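Fitted sheet keeps popping off the corners of a new mattress

Bedding and Linens > Sheets and Covers

We replaced our old mattress in April with a Skernik, and none of our sheets stay on it. They fit for a night, then one of the top corners lets go and by morning the sheet is bunched up under my shoulder. The old mattress was thinner. I bought one new set marked "deep" and it does the same thing. Before I spend more money, is there a way to tell what size I need? I would also like to know if those elastic straps are worth it.

2 replies

Measure the mattress from the bottom seam to the highest part of the top, with any pad or topper already on it. Then look for the pocket depth on the sheet package. The words "deep" and "extra deep" mean different things from one brand to the next, so go by the number. You want the pocket to be 2 inches more than the mattress height. That extra fabric is what tucks underneath and holds.

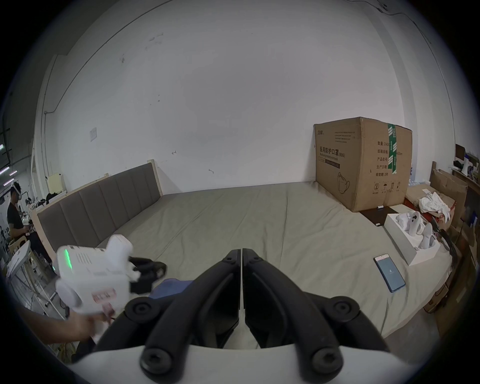

Posted by soklow_linens
9 Nov 2023 | Member, 1157 posts

Also check how the elastic is sewn. On cheaper sheets it runs only across the corners. Look for elastic that goes all the way around the hem. I have a Tatex set like that on a tall mattress and it stays put.

Washing matters too. Cotton can shrink in a hot dryer and a sheet that was barely deep enough will then be too short. Wash on warm, dry on low, and take it out while the hem is still slightly damp. If your new set popped off before you ever washed it, the pocket is too shallow, and you may be able to return it.

When you put the sheet on, start with the two head corners, then do the foot. Pull it well under the mattress.

Posted by gravelroad7
Member, 7 posts

Straps work ok. I got the kind that clips across each corner underneath. The clips left small marks on my sheets and one came loose after a while, but the sheet stays on. Lifting the mattress to put them on is a pain if it is a heavy one. Suspenders that cross under the whole bed are worse in my opinion, I gave mine away.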